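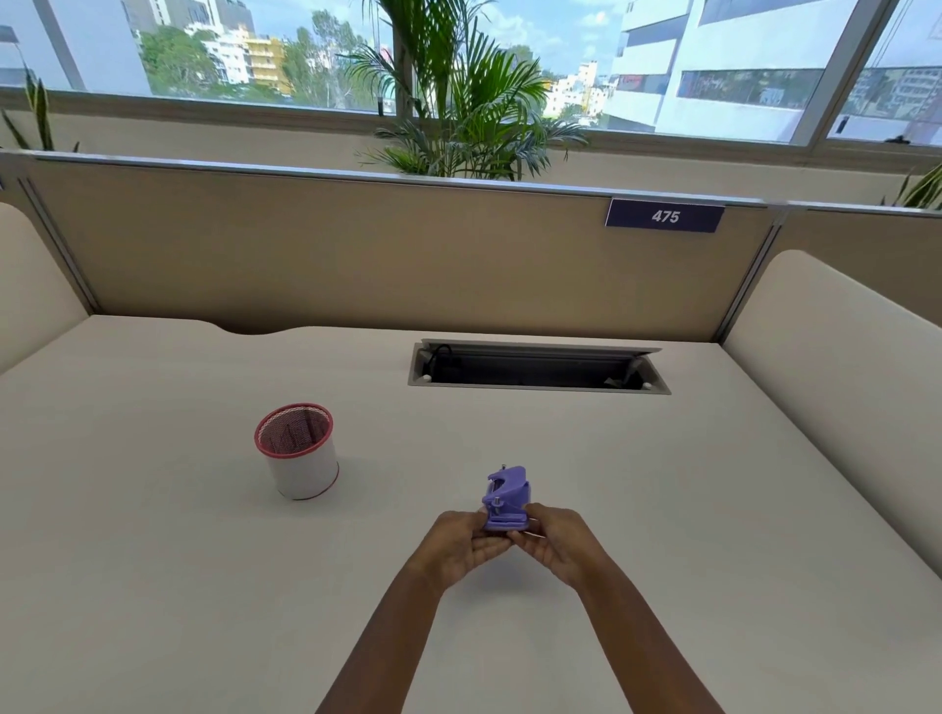 Page last modified: September, 4:20 pm

Small Office Systems board > Invoicing and payments
Thread: Moving off Tindell, partial payments not carrying over

ledgerline_kw
We are a six-person print broker, two of us in accounts. Tindell is retiring the desktop version of its invoicing product and we have to be on something else before our year-end. I have trial accounts with Kisus and Yook. Test import was 122 open invoices exported from Tindell as CSV.

Kisus took all of them but flattened the partial payments. An invoice with a deposit against it comes in at the full original amount, with the deposit sitting as an unapplied credit on the customer. The totals agree at customer level. The aged receivables report is wrong at invoice level, which is the level I chase at.

Yook kept the partials but rejected 20 rows, error "tax basis mismatch". No further detail in the log.

Has anyone done this migration with partials intact?

pmarchetti
The Yook rejections will be rounding. Tindell calculates tax per line and rounds each line. Yook calculates on the subtotal and rounds once. If the two differ by a cent the row fails. There is a tolerance setting under Import > Advanced, default zero. Set it to 0.02 and rerun.

ledgerline_kw
Set to 0.02. Down to four rejections. Those four are all credit notes, so presumably a different cause.

Gleice Seixas
Credit notes need a negative sign on the amount and a positive sign on the tax rate. Tindell exports both as negative. Edit the CSV by hand for four rows, it's not worth scripting.

I would question the target, though. Yook handles partials properly but its bank feed reconciliation is poor. It matches on amount only and ignores the reference field. If you have several customers on the same monthly retainer you will be unpicking matches every week. We left it for Kisus for that reason.

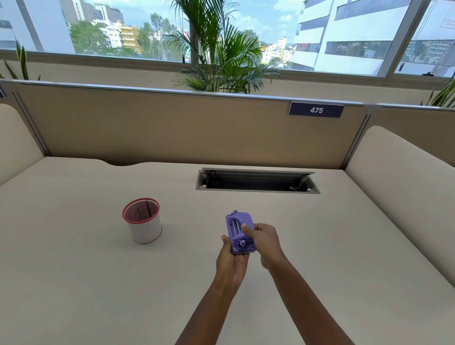 Purple device, possibly a hole punch, held in both hands over the desk.

pmarchetti
Disagree on the reconciliation. Amount-only is the default rule. You can add a second rule on reference and put it first in the order. I've run it that way for two years on a Canadian entity and a US entity, and mismatches are rare.

Gleice Seixas
The second rule only exists on the higher plan. On the base plan you get a single rule. OP has two accounts users and is probably pricing the base plan.

pmarchetti
Fair. I'm on the higher plan and hadn't checked.

ledgerline_kw
I was pricing the base plan, yes. Thanks, that changes the comparison.

On the Kisus side, can the unapplied credits be matched back to invoices in bulk? Doing it one at a time is possible but I'd rather not.

Selamawit Bogale
Yes, through the allocations import, which is separate from the invoice import. Columns are customer code, credit reference, invoice number, amount applied, date. The order matters:

1. Import the invoices at full value.
2. Let Kisus create the credits.
3. Export the credits to get the references it has assigned.
4. Join those to your Tindell payment list on customer code and amount.
5. Import the allocations.

Use the original payment date in the date column. If it is left blank Kisus uses the import date, and your receivables history will show every deposit landing on the same afternoon.

tollgate
Or skip the whole exercise. Close out Tindell at month-end, enter the open balances as new invoices with the remaining amount only, and keep a PDF of the originals. Wundton's own migration guide recommends that for anything under a few hundred invoices and I found it cleaner.

Selamawit Bogale
That breaks the sales tax trail. The new invoice shows tax on the remaining balance, and the tax on the deposit has already been reported out of the old system. It can be done with a no-tax opening balance code, but then a later credit note against that invoice has no tax to reverse. I would not do it for a business that takes deposits routinely.

tollgate
We have few credit notes, so it hasn't come up. Your point stands for OP – deposits are presumably most of their volume.
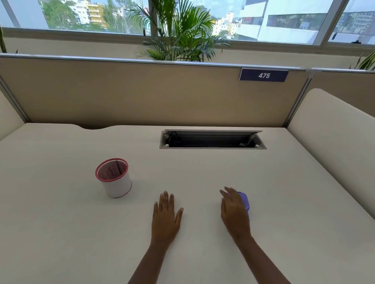 I'd still argue for keeping the PDFs whichever method is used. Read-only access to Tindell ends some months after the licence does, and the CSV export doesn't include the line descriptions past a certain length. Ours were truncated.

ledgerline_kw
Ran Selamawit's sequence in a second Kisus trial. Allocations import went through on the second attempt. First attempt failed on the date format, which has to be year first regardless of the locale setting. Aged receivables now agrees with Tindell by invoice.

Two customers had two deposits of identical value, so the join on amount gave duplicates. Fixed those manually in the spreadsheet.

pmarchetti
Did you check that the payment dates carried through to the customer statement? On an older version they showed properly in the report and not on the statement.

ledgerline_kw
Not yet. Will run one now.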